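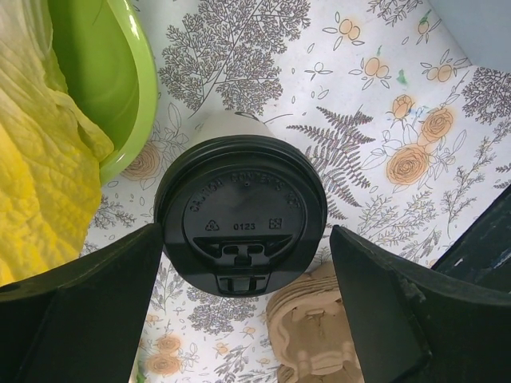 How to Make a Simple Winter Vegetable Broth

Last updated: February

I started making this broth the winter I moved to Cunmont, when the kitchen was so drafty that I wanted something simmering all afternoon just for the company of it. It's very forgiving, and it makes enough for supper with a couple of jars left over.

1. Wash everything well. Leafy things hide grit down near the stem, so pull the leaves apart and swish them in a big bowl of cold water (twice, if they came from a garden).

2. Chop one radish, half a napa cabbage, a carrot and an onion into big, lazy pieces. Keep the tender green tops to one side for later.

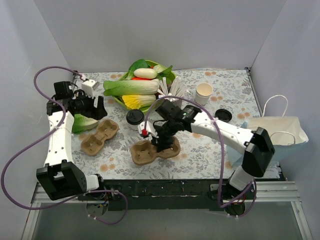 Radish, bok choy and napa cabbage, all in a green tray.

3. Warm a spoonful of oil in your largest pot and let the onion soften slowly. My neighbor Huiling Lei adds ginger at this point, and I've come around to her way of thinking!

4. Add everything but the greens, pour in 13 cups of water, and bring it up to a gentle bubble. Turn it down low and leave it for an hour, with the lid tipped a little. 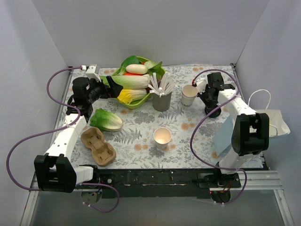
White radish and leafy greens in a lime-green basket.

5. Drop in the greens for the last five minutes, then strain, pressing down with the back of a spoon. Salt it at the very end, tasting as you go. It keeps four days in the fridge, or freeze it with an inch of room at the top of the jar.

Related
Quick Pickled Radish
Cabbage and Noodle Supper
Storing Greens in Cold Weather

Contact | Copyright Odau Kitchen Notes | Back to top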